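Put the Lid Back On It

Quick one, because I have a train at 5 and this has been bugging me since November.

We throw out the box first. Always. New phone, new charger, new whatever, and the tray and the lid are in the recycling before the thing has even been switched on. Then a year goes by and the thing needs to be returned, or sold, or just put away somewhere, and it goes in The Drawer. You have one. Mine had 19 cables in it and a Morneck power pack I was sure I'd lost. Bought a second one. 36 dollars, gone.

My neighbor Toshiko Fukuda keeps everything in the tray it came in. I used to think this was a bit much. Her hall closet is all little boxes, labels facing out, and when I needed a spare battery for a Fedari radio she had it in my hand before I'd finished asking.

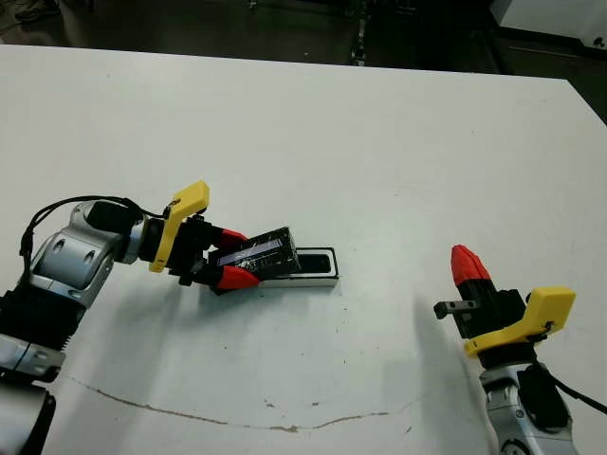 Trays are the part I'd fight for. Forget the outer carton, forget the booklet in eleven languages. A tray is a place, it has a shape, and the shape tells you when something's missing. White rim, black inside, and a black thing that goes in it: you notice the gap from across the room. A heap of cables never told anyone anything. And put a label on the top face, like that pale strip there, so you can find the thing again once it's lying down with its friends.

Shagufta Usmani, who I share a desk with, says I'm just describing hoarding with better lighting. She has a point about space. Small apartment, no closet, why should she store cardboard for Turitz when Turitz could make less of it? Fine. I don't have a good answer. But she also spent a whole lunch hour last month hunting for the one adapter that fits her camera, and it was in a sock.

So keep the tray. Flatten teh rest. Clear a table, a big one if you can, and do the putting away there with nothing else on it, one item at a time, becuase doing it on your lap in front of the TV is how the drawer got started.

I'm halfway through mine. The Takeda speaker still has no home.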